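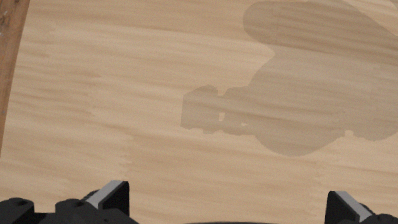

Olley wrote to tell us that two days of swapping fingers on a real arm had taught them less than one evening in the simulator, and would we please add a wider jaw? We were so pleased to hear it (and yes, the wider jaw is coming in October!).

Movar Bench lets you try the Brøndum and Nerard grippers on small parts before you buy either one, with 14 finger shapes and 4 camera views to play with, and you can take your time over it.

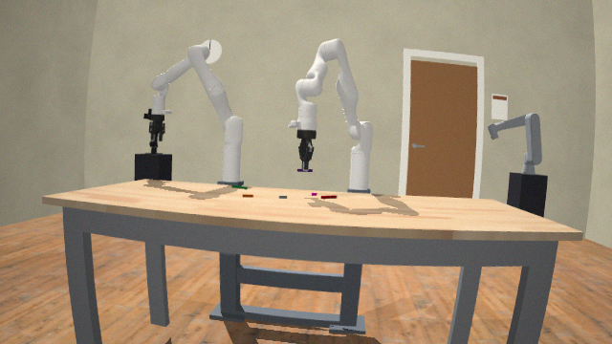

Two-arm table, right gripper holding a purple piece.

Trial license: 25 days, up to 5 seats.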